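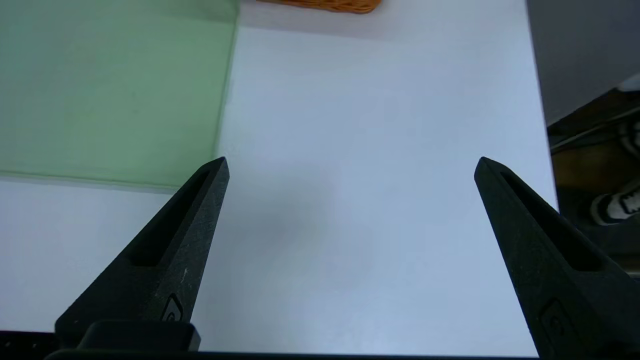 ## 4. Setting up the timer on your Moleck dehumidifier

Right, you've got the thing out of its box and the tank pushed in until it clicks. Next comes the timer, and I'll go through it the way I do it at home (the printed leaflet has the buttons in a different order, so put that to one side for now).

1. Plug straight into a wall socket. Please don't use an extension lead!
2. Leave the machine standing upright for 2 hours if it came by courier. I go off and do something else.
3. Hold **Mode** until the display shows 111. It's only the start-up code, and it clears by itself.
4. Press **Timer** once, then use the arrows to pick your hours. The longest run is 18 hours – plenty for a bedroom, even a dampish one in October.
5. Press **Timer** again to save. You'll hear one beep. Two beeps mean it hasn't saved, so go back to step 4.

> **Note:** If you bought yours from Ostapchuk, the arrows are on the side panel instead of the top. Everything else is the same.

### Child lock

I'd switch this on even if you haven't got children, as my cat has changed my settings more than once. Hold both arrows until the padlock lights up. To get out of it you'll need the code, 3714, and then **Mode**.

> **Caution:** Switch off at the wall before you lift the tank out. Water can slop over the back edge, and the fan sits right behind it.

### Emptying and the filter

Carry the tank level, with two hands, and tip it away down a sink. While it's out, slide the filter free and rinse it under the cold tap. Then lay it flat on a table or worktop until it's properly dry – mine usually needs overnight.

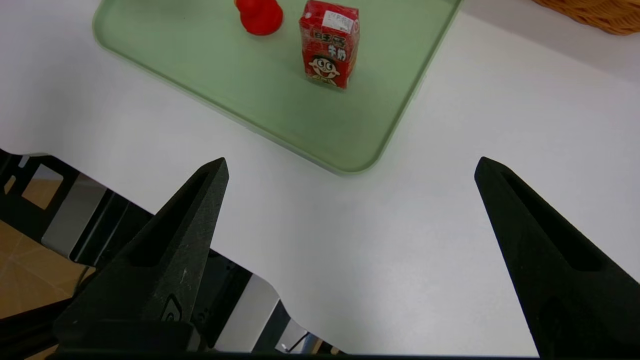 *Pale green tray on a white tabletop.*

Never dry the filter on a radiator. Amr Chraibi wrote to me after trying it with his, and it had curled up like a crisp. Spares come from Dunov, and the Norkisier ones fit too if you trim the tab off.

Once the filter's back in, push the tank home and check that your timer hours are still showing. If they've gone, repeat steps 4 and 5.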